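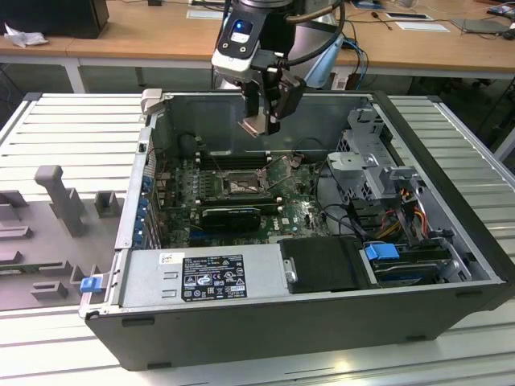

Grustmont parallel gripper – Dutano finger kit, rev C

Search products Search Basket (0)

PLEASE READ BEFORE ORDERING OR RUNNING. Safety note added April, applies to all kits with serials ending 296 and below. If yours is higher you have the new pads and the new firmware already, skip down to Spares.

What went wrong

Fingers did not let go when told to. Gripper got the open command, reported open, arm lifted – one finger was still holding. Customer was doing PC teardown, tower on its side, pulling memory. The module came up with the clip still latched and took a bit of the slot with it. Board scrapped. No one hurt, guard was shut.

Second case, same month, different site. Cable loom this time. Finger closed on the drive power wires as well as the part, arm carried on up and dragged the lot. The force stop did trip but later than it should of.

Both units came back to us and we had them apart on the bench. Same fault in each. The left finger slide binds when the pad screw is over-tightened, and the position sensor sits on the right finger only. So the gripper thinks it is open when one side isn't. Our mistake – the old fitting sheet gave no torque for that screw.

What to do now

1. Stop using the kit for anything inside a case until the steps below are done. Open bench picking onto foam is fine at low speed.
2. Power off the arm and isolate it. Don't just press pause.
3. Back the pad screws off, both sides, then nip up by hand with the short key supplied. Not the long key.
4. Open and close 17 times with no part in. Watch the LEFT finger. Any stutter or lag, take it off and send it back.
5. Load the new firmware. Adds a current check on opening, so a stuck finger throws a fault and the arm stays put.
6. Set the lift force limit again afterwards, the update puts it back to default. Easy one to miss.

If it sticks mid job

Hit the stop. Do not reach in past the fingers, they can snap open when the slide frees off. Do not jog the arm up to "see if it lets go". Isolate, wait for the wrist light to go out, then wind the fingers open with the manual screw on the gripper body. Keep your other hand out of the case – the edges on these towers are sharp enough by themselves.

Wires

Tie loose wires back before the arm goes in. The fingers can't tell a wire from a clip. We now say this on the first page of the manual, it used to be in the appendix. Same for the arm's own wrist cable, leave enough slack for full rotation but not so much it can hang in the work.

Unplug the tower from the mains before it goes on the bench, and leave the power supply shut. The kit is not rated for opening power supplies and we won't advise on it.

Basic details

Type: parallel, two finger, electric
Rated life of pads: 2000 cycles, then replace. Was not stated before, is now.
Finger sensor: right side only on old kits, both sides on new
Manual release: yes
Suits: memory, drive carriers, small latches, light covers
Does not suit: processor brackets, anything sprung, anything live

Spares

Pad set, pair, with screws and short key – free to affected serials, one set per kit
Slide assembly, left – free if it fails the open/close test
Sensor upgrade, second finger – at cost, fitted by Jaiswal service desk only, please don't try this at home, the ribbon is very fine
Long key – withdrawn

Returns

Affected kits go back through Jaiswal, not through us, they hold the stock. Put the serial on the outside of the box and say whether it stuck open or stuck closed. Leave the pads on as found, we want to see the screws. Turnaround is longer then normal at the moment, sorry. Loan grippers can be had if you run the Kindness refurb scheme or similar and would otherwise have to stop – ask when you book.

If you've had a stick and not reported it, please do, even if nothing broke. Serial, firmware number, what it was holding.

Share this page 4 shares 2 comments

We use cookies to keep your basket working. Accept Manage settings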